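Keeping a Game Room Clean and Working: Tips for Controllers, Consoles, Discs and Cables

By Rosângela Barros
Updated July 2, 2024

Most of what goes wrong with game equipment at home comes down to dust, skin oil, bad cable habits and drinks. These are the things I do in my own house, where two consoles and an old PC share one cabinet. Unplug everything before you clean it, and take the batteries out of anything that has them.

Cleaning controllers

Wipe the shell with a microfiber cloth very lightly dampened with 70 percent isopropyl alcohol. Put the alcohol on the cloth, never on the controller. Go easy on rubber thumbstick caps, which can turn tacky if you soak them.

The seam where the two halves of the shell meet collects a gray line of grime. A wooden toothpick gets it out. Run the tip along the seam at a low angle and wipe as you go. Metal picks leave scratches, and so do most plastic ones once the end frays. For the gap around face buttons, use a dry soft toothbrush with the bristles cut down to half length.

Sticky buttons are nearly always soda. If pressing the button many times with a little alcohol worked in around the edge doesn't free it, the shell has to come off. Look up the screw type first. Plenty of controllers use a three-wing or security bit, and a Phillips driver forced into one will ruin it. Lay a white towel on the bench so the springs don't roll away. Put the screws in an egg carton in the order they came out, and write on the carton if you plan to stop for lunch.

Stick drift

Before you buy parts, try three things: recalibrate in the system menu, update the controller firmware, and blow out the base of the stick with short bursts of air while you rotate it. Sometimes the drift comes back in a month. A tiny drop of electronics contact cleaner at the base of the stick will often hold longer. Let it sit for an hour before you put the batteries back.

You can also raise the dead zone in games that allow it. I had an old pad that was useless in shooters and perfectly fine for Drindum, where you move in big lazy circles anyway. It lasted another year that way.

Dust in the console

Vacuum the shelf, the floor behind the cabinet and the back of the TV first. Otherwise the fan pulls the same dust straight back in. Then use the brush attachment on low around the vents, keeping the brush just off the plastic. Canned air is good for the corners, held upright and a hand's width away. If you can see the fan blades, keep them from spinning with a cotton swab while you blow.

Leave open space on both sides and behind. A console in a closed cabinet will run hot with the door shut, and a glass door is no better than a wooden one. I took the back panel off my cabinet altogether. It was held on with small nails and came away in a few minutes with a putty knife.

Don't stand a console on carpet or on a folded blanket. If you need to cut down vibration noise, use four rubber furniture feet.

If the fan has become loud and cleaning the vents doesn't help, the thermal paste may have dried out. I pay a repair shop for that job. Ask for the price before you leave the machine.

Discs and cartridges

Wipe discs from the center hole straight out to the rim, never around in circles. Plain water on a lint-free cloth removes most fingerprints. Toothpaste is an old trick for scratches and I don't recommend it. It makes some discs worse, and on Blu-ray discs it can damage the coating for good.

For cartridges, dip a cotton swab in alcohol, press out the extra on a paper towel, and rub along the contacts from back to front. Do it again with a dry swab. Wait until the contacts are fully dry. Blowing into the cartridge puts moisture on the metal and it corrodes over time.

Store cases upright like books. Stacked flat, the bottom ones warp, and the little hub that holds the disc starts to crack. Keep them off any shelf that gets afternoon sun. The spine of my copy of Stetero went from dark red to pink in one summer.

Memory and save files

Back up your saves before you open or clean anything that holds storage. Cloud backup is easy if you pay for it, but check that it covers every game, as a few are left out. A 500 GB external drive is enough for most people who only want to keep saves and a few favorite titles. Label it with masking tape and a marker, and put the date on the tape. Mine lives in a kitchen drawer, well away from the TV.

Delete games you've finished before you shop for more space. I cleared out a whole evening's worth of old demos in February and didn't need the bigger drive after all.

Cables

Coil cables in loose loops and tie them with hook-and-loop strips. Twist ties cut into the jacket over time, and winding a charging cable tightly around the controller strains both ends. A strip of painter's tape folded over each plug end makes a flag you can write on. HDMI cables all look alike at the back of a cabinet.

Mount the power strip on the inside wall of the cabinet with two screws so it isn't lying in the dust. Leave some slack behind each device so you can pull it forward to reach the ports. Check plugs once a year for brown marks or a loose fit and throw out anything that feels warm when it's only charging one thing.
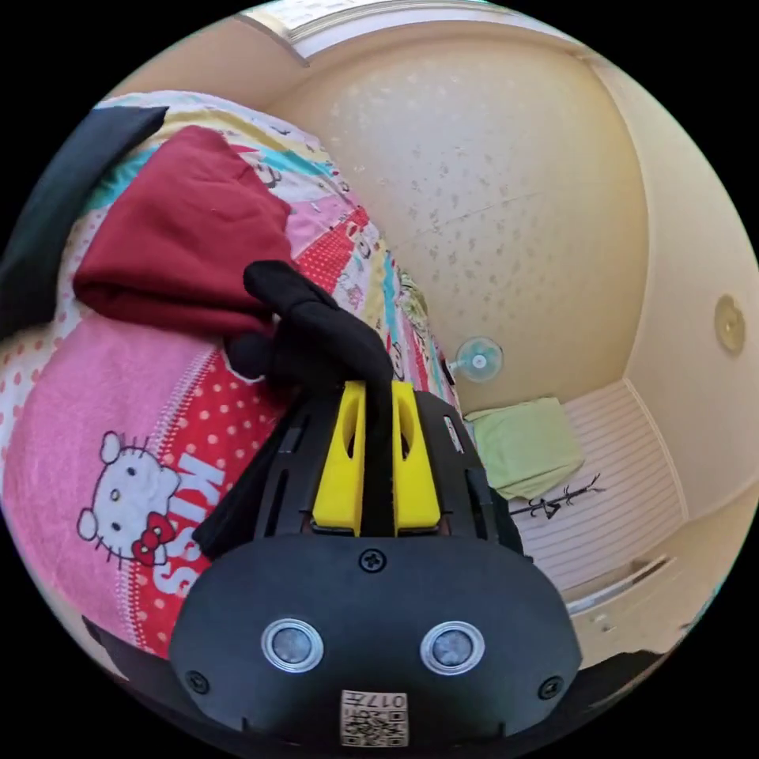 Adapters and dongles are easy to lose. A hanging toiletry bag with clear pockets holds all of mine, and it hooks on the inside of the closet door. Small pill organizers work for memory cards. Write what's on each card on a slip of paper and put it in the same compartment.

Batteries

Take disposable batteries out of any controller you won't use for a few weeks. If one has leaked, put on gloves, dab the white crust with a swab of white vinegar, then a swab of alcohol, and let the compartment dry with the door off. Contacts that have gone green can be rubbed clean with a pencil eraser. Brush the crumbs out afterward.

Built-in rechargeable packs don't like being stored empty. Charge them to half before you put a controller or handheld away, and top them up every few months. If a handheld's back cover is bulging, stop using it and stop charging it. Take it to a battery recycling point and don't put it in the household trash.

Headsets

Ear pads made of fake leather start to flake sooner or later. Wiping them with a damp cloth after each long session slows it down. Pads that pull off can be hand washed if they're fabric, in cool water with a drop of dish soap, then rolled in a towel and left flat overnight. The foam tip on the microphone can go in the same bowl.

Hang headsets by the band. A plain coat hook with a piece of foam pipe insulation slipped over it does the same job as a store-bought stand.

Drinks and snacks

Keep cups on a separate table lower than the equipment, so a spill goes to the floor. Cups with lids are better still. For snacks, anything you can eat with chopsticks or a toothpick keeps the controllers clean. Chips with colored powder are the worst, followed by buttered popcorn.

If a drink does go over a console, pull the plug at the wall first. Don't turn it back on to see if it still works. Tip it so the liquid runs away from the power supply side, soak up what you can with paper towels, and get it to a repair shop. Rice doesn't help, and the grains get into the vents.

Handhelds and screens

Use a dry microfiber cloth on the screen and dampen it only for sticky marks. Window cleaner with ammonia can strip the coating. When you put on a screen protector, do it in the bathroom after running a hot shower for a few minutes, once the steam has settled. There's less dust floating in the air, and you'll get fewer bubbles. Have a piece of clear tape ready to lift off any specks.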